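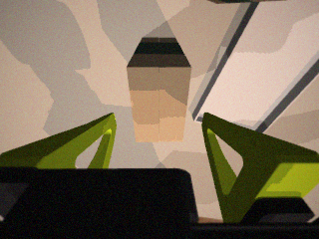 Can a robot tidy a kitchen counter without help yet?

In a simulator, sometimes. In a real kitchen, with somebody else's clutter, we would still want a person standing next to it.

Monar Chores, data card
Version 2, Nov 21, 2023
Maintainers: Chrysanthi Pappas, Emerson Rocha

What is in it
1,000 simulated episodes of pick-and-place work, rendered from a view that looks down past the gripper. Objects are plain shapes such as blocks. Surface patterns change between episodes, and some of them are close in color to the object — those are the hard ones.

What it is for
Training and testing grasp policies before they go near a real counter. Gleice Barbosa used the October release for the Birkett shelf-stocking trials.

Known problems
In 27 episodes the success flag is wrong. They are listed in bad_flags.txt and should be skipped.
Nothing in the set bends, spills or breaks. A policy that scores well on it has not learned to handle a dishcloth or a full glass.
Contact friction is the simulator default.

Reporting errors
Send the episode number and a short note to Suleiman Omoregie.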